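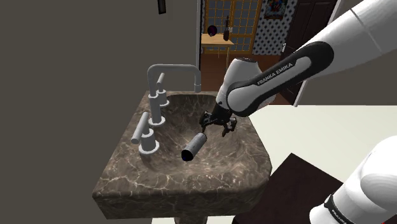 Splitting costs when one friend earns far more

urden_k
Four of us share a cottage each June. One friend now earns double what the rest do and wants a dearer place. She has offered to pay the difference. Two of us are uneasy. Is there a standard way to handle this?

Marinho
Fix the base share first, at what the lowest earner agreed to. Anything over that is hers. Put it in writing before the deposit goes.

csalgado
Disagree. Once one person pays more, she chooses the dates and the bedrooms. We did it for two summers and the group split.
Custódio Salgado

Marinho
That is a fault in the rules - rooms can be drawn by lot whoever pays.

csalgado
They were drawn by lot. She swapped afterwards and no one objected, given who had paid.

odix24
What is the gap in pounds? Under 1000 I would accept and cook more often.

urden_k
Just under. The owner wants an answer by Saturday. I will suggest the fixed share and the draw, no swaps.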